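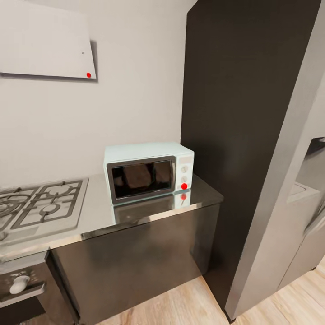
*Micro-ondes vert pâle à deux molettes, sur plan de travail en inox.*

## Plan de travail en inox : l'entretien courant

L'inox de cuisine supporte presque tout, sauf les rayures et le chlore. Les conseils qui suivent valent pour un plan brossé comme pour un plan poli, avec une différence : sur le poli, la moindre trace se voit.

### Tous les jours

Passez une éponge douce avec de l'eau chaude et une goutte de liquide vaisselle. Rincez à l'eau claire, puis essuyez tout de suite avec un torchon sec. Les traces blanches qui restent après le ménage sont du calcaire, et elles viennent presque toujours d'un séchage laissé à l'air libre.

Sur de l'inox brossé, frottez dans le sens du grain. Sur du poli, prenez une microfibre à poil ras et travaillez en longues bandes parallèles. Les mouvements circulaires laissent des auréoles visibles à la lumière rasante.

### Le calcaire

Vinaigre blanc coupé de moitié avec de l'eau, dans un vaporisateur. Laissez agir 2 minutes, rincez, séchez. Pour un dépôt ancien derrière le robinet, posez une feuille d'essuie-tout imbibée et attendez un peu plus longtemps. N'appliquez pas de vinaigre sur un joint silicone ou sur une bordure en marbre : protégez-les avec un chiffon mouillé à l'eau.

### Le gras cuit près des brûleurs

1. Éteignez et attendez que tout soit froid.
2. Retirez les grilles et faites-les tremper dans de l'eau à 60 °C avec deux cuillères à soupe de cristaux de soude. Vérifiez d'abord la notice : l'aluminium ne supporte pas les cristaux.
3. Sur le plan, étalez une pâte de bicarbonate et d'eau.
4. Laissez poser un quart d'heure, puis frottez avec le côté souple de l'éponge.
5. Rincez deux fois. Le bicarbonate laisse un voile mat s'il en reste.

Avant de rallumer, contrôlez que les chapeaux de brûleur sont bien secs et bien assis. Une flamme jaune ou irrégulière vient souvent d'un chapeau posé de travers.

### Les points de rouille

De petits points bruns peuvent apparaître, en général à cause d'une boîte de conserve humide ou de paille de fer. Le métal du plan n'est pas forcément attaqué. Une pâte à la pierre d'argile blanche, appliquée sans appuyer, suffit le plus souvent. Si le point revient au même endroit, essayez un produit à l'acide oxalique – avec des gants et la fenêtre ouverte.

### À ne pas utiliser

- eau de Javel, même diluée
- paille de fer et côté vert de l'éponge
- poudre à récurer
- nettoyant pour argenterie
- gros sel laissé sur une surface humide

### Sous les petits appareils

Soulevez les appareils une fois par semaine au lieu de les faire glisser. Un grain de sable coincé sous un pied suffit à faire une rayure de 7 cm. Débranchez d'abord, essuyez les pieds, séchez le plan, reposez.

Pour l'intérieur d'un micro-ondes : un bol d'eau avec deux rondelles de citron et une cuillère en bois dedans, trois minutes à pleine puissance, puis cinq minutes porte fermée. Les projections partent ensuite avec un chiffon humide. Laissez dégagées les grilles d'aération et respectez la distance au mur donnée par le fabricant.

### Finition

Deux gouttes d'huile de paraffine sur un chiffon sec, étalées très finement, limitent les traces de doigts pendant plusieurs jours. Évitez l'huile de cuisine, qui rancit et colle. Sur les zones où l'on pose directement les aliments, passez-vous de cette étape.

*Page mise à jour le 17 novembre 2023. Paragraphe sur la rouille complété.*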